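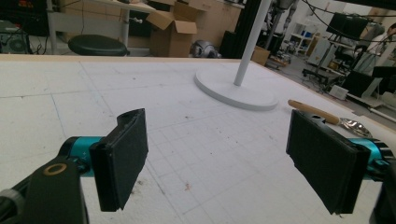
Durside is opening its workshop to visitors on May 18, 2024, and we need people to help run the day and people to try the tools. The main station will be the hand-held gripper table, where visitors pick things up and put them down while the tool records how they do it. The table has a white top with a thin gray grid on it, and the gripper has two fingers with dark foam pads that face each other across a gap. You will start with simple items, such as the spoon with the wooden handle, and move on to smaller ones if you want to. No experience is needed.

Participants

We are looking for adults who can stand at a table for up to an hour and use both hands. Left-handed people are very welcome – we have had too few of them at earlier demonstrations. You do the tasks at your own speed, and one of our staff stays with you. The recordings are used by Durside and by our partner Wunderlich to train robot arms. You will be asked to sign a consent form before you start, and you can stop whenever you like.

Demonstration assistants (paid, one day)

Assistants greet small groups, show them how to hold the gripper, and set the items back in place between turns. You should be comfortable speaking to strangers and repeating the same short talk many times. A background in robotics is useful but not required. Training is held at the workshop the evening before, and the training time is paid at the same rate as the day itself.

Assistants who do well may be asked back for the school visits in June.

What to know before you apply

The floor has cables on it, so wear closed shoes. Tie back long hair and leave bracelets at home. The building has step-free access from the parking lot.

How to apply

Send a short note to Afaf Dabbas at the Durside front desk. Say which role you want and whether you can do the morning, the afternoon or both. Assistants should add a resume, one page at most. Questions about the tasks or the recordings go to Reinhold Böttcher in Room 655.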